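Durnimlow Shared Workshop
Home Equipment Bookings Projects Rates Contact
Search equipment Enter keyword Go

Two-Arm Bench Cell, Bay 2

The Durnimlow two-arm bench cell is a member-built station for small handling work on household objects. It comprises two robot arms, each fitted with a two-finger gripper, mounted on either side of a black tabletop inside a dark enclosure. The cell was designed and assembled in the workshop under the direction of Lesego Mnguni and is available to members who have completed the bench induction.

Views from the gripper are provided for close positioning. The two black fingers remain visible at the lower edge of the picture, which allows the operator to judge their distance from the work before closing.

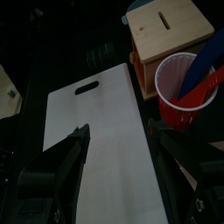
Enclosure and Frame

Black fabric walls surround the table and limit stray light from the adjoining bays. Thin cables are crossed to form an X behind the work area and are tensioned at the time of installation. Members are asked not to hang lamps, clothing or tools from them. Any change to the tension must be entered in the bay log.

The arms are placed so that both can reach the center of the table. Operators should agree on the order of movement before a joint task begins, and should keep the second arm clear while the first is closing on an object. 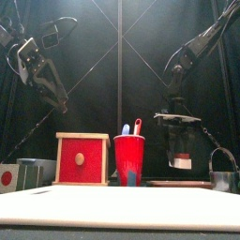
Bay 2 with both arms over the work area. The right gripper is holding a red and white block.

Object Set

The cell is supplied with a mixed set of objects, including a red cup with utensils and a drawer box with a round wooden knob. The set may be supplemented with a member's own items, provided that no item exceeds 1187 grams. Glass and open liquids are not permitted. Objects are to be returned to the Cudell cabinet at the end of each booking.

A white board is placed at the center of the table for tasks that require a light background. 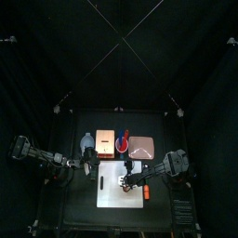 Small parts should be set down well inside the edges of the board, where either arm can approach them without reaching over taller objects. Members preparing a new layout may save it under their own name in the Ghauri control program, which holds up to 89 layouts for the bay.

Booking and Conditions

Sessions are booked in blocks of two hours. The minimum age for unsupervised use is 18. The grippers should be opened and both arms returned to the rest position before power is switched off at the wall.

The Valtavska finger pads are treated as consumable parts. Replacement pads are held at the front desk and are fitted by workshop staff only. Faults should be reported in writing, giving the arm concerned (left or right) and the layout in use at the time.

Page last revised Wed 2 April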